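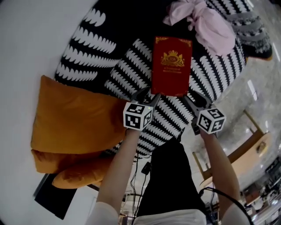 Gertraud Eder tells me the dishwasher took the gilt off her jubilee mug in one winter, and she wants to know what to do with the other 23. Hand wash, lukewarm water, a drop of mild soap, and no scrubby side of the sponge! I line the sink with a towel too – I've chipped a royal wedding saucer on the faucet. Skip the microwave if there's any gold on the rim. Palace newspapers and old programs go flat in an acid-free box, no tape, no rubber bands, and never in the attic.

Last updated: November
Contact | © Theresia Thaler | Back to top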